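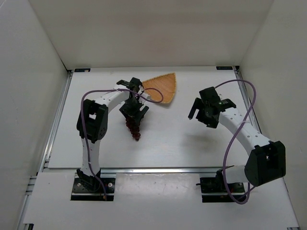
Slotted aluminum side rails along a white work surface.

Arnlow Slotted Side Rail

Arnlow is an aluminum rail for the edges of workbenches, packing tables and shelving. The slot takes standard T-nuts, so hooks, shelf brackets and cable clips can be added later without drilling.

Stock lengths
300 mm
500 mm
1,706 mm

The longest length is the full bar as it comes to us. We cut to size at no charge, one cut per bar. Saw ends are deburred but left bare – order end caps separately if the ends will be exposed.

Fitting
Clamp the rail in place and check it for square before you tighten anything. Start at the middle bolt and work out to the ends. Hand tools are enough. Please don't use an impact driver, as the nuts can turn in the slot and mark the finish.

Care
Wipe with a damp cloth and mild soap. Chlorine cleaners will stain the aluminum. Dust in the slot comes out with a stiff brush.

Works with
Hudec corner brackets, all sizes
Gralwood bench tops
Limametti leveling feet (adapter plate needed, part 164)

Not included
Bolts, T-nuts, end caps

Shipping
The two shorter lengths ship by parcel. Full bars go by freight, and someone has to be there to sign. Cut bars can't be returned. Uncut bars can, if they are still in the sleeve. Our warehouse is closed for stock count in August – orders placed then go out in the order received.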